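Manitton Surface Oil for Interior Wood
Product reference: Risex 53
Container size: 500 ml

Manitton Surface Oil is a clear finish for worktops, benches, desks and interior floors. It is supplied ready to use and must not be thinned. The oil may be applied to new wood or to wood previously treated with another product in the Risex range. Varnished surfaces must be sanded back to bare wood before the first coat.
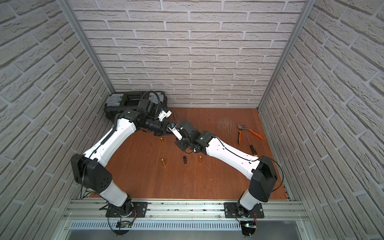 Stir the contents well before and during use. Apply a thin coat with a lint-free cloth or a short-haired brush, working along the grain, and wipe off any excess within 19 minutes. New wood requires 3 coats. Maintenance work generally requires one.

Drying times depend on temperature and ventilation. Each coat should be left overnight before the next is applied -- longer in unheated rooms.

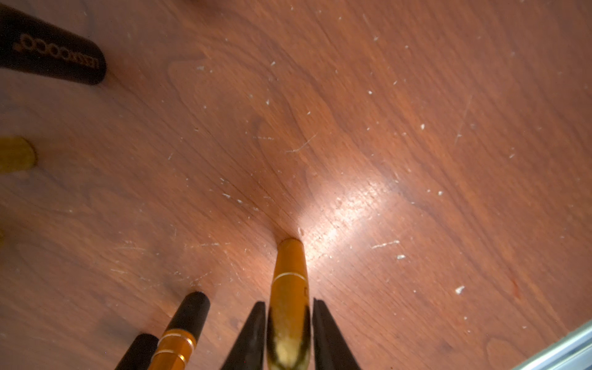
Used cloths can ignite on their own. They must be soaked in water and laid flat outdoors to dry before disposal. Keep the container tightly closed and out of the reach of children.

The oil is available in two sheens, Rozīte (matte) and Sirkis (satin). Both may be ordered by the single container or by the case.
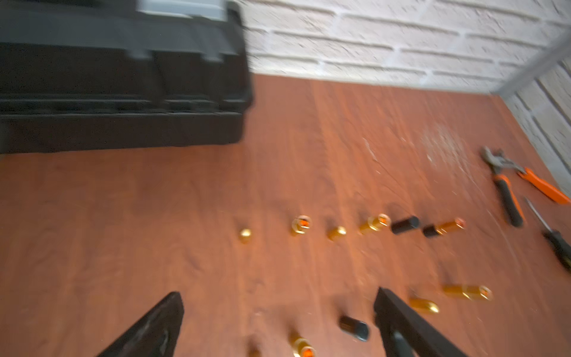
Routine care consists of dusting and occasional wiping with a damp, well-wrung cloth. Scouring pads and ammonia-based cleaners should not be used. Items such as a plastic toolbox should be lifted and not dragged across the wood, and felt pads are recommended under anything that remains in one place. Light marks may be treated locally with a small amount of oil.

Technical inquiries should be addressed to Kayode Sani, Product Support, Manitton. Safety data sheets are available on request.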